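Galería del taller de medidas eléctricas de Pladness, temporada de febrero. El aula tiene 19 puestos y la coordina Afaf Obeidat. Las fotos se hicieron durante las prácticas de cableado del grupo de tarde, que dedica unos 300 minutos al módulo de conexiones.

Los paneles se compraron a Hamdan y sustituyen a los antiguos de Stanov, que siguen guardados en el almacén para quien quiera repasar con ellos. Los cables se recogen por colores al terminar cada turno y se cuelgan junto a la puerta. Quien encuentre uno con el aislante dañado debe apartarlo y avisar.

## Paneles y cables

Panel gris con selector giratorio sobre placa verde azulada oscura. A la izquierda, cables blanco, rojo, azul y negro; el blanco va a una toma verde y la otra toma verde está libre.

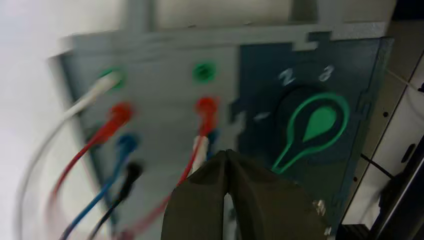 ## Visitas y horario

El taller abre a las 16:00. Los grupos de fuera de Mosville pueden pedir visita en secretaría, aula 325. Las copias de estas fotos se solicitan en el mismo lugar.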